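Storing cutlery and small utensils

Damp is the main cause of spotting on knives and forks. Dry every piece fully before it goes into a drawer or holder.
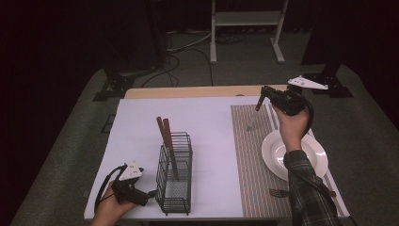 Should cutlery stand with the handles up or down?
Forks and spoons drain best with the handles down. Table knives go in with the blades down, and sharp kitchen knives belong in a block or a sleeve.

An open holder lets air reach the metal. A solid pot needs a drain hole – without one, water collects at the base and leaves a brown ring. Wash any holder every 7 days in warm soapy water, then dry it upside down on a rack.

For spots already on the metal, mix 100 ml of white vinegar with the same amount of warm water. Soak for two minutes, rinse, and rub with a soft cloth along the length of the handle. Do not soak pieces with wooden or glued handles.

Line drawers with plain paper or thin cork. Felt holds moisture and should be kept for silver in dry rooms only. Change paper liners each September, before the windows are kept shut.

Stendham Household Notes | Contact: Ching-wen Shih | © Stendham 2020 | Back to top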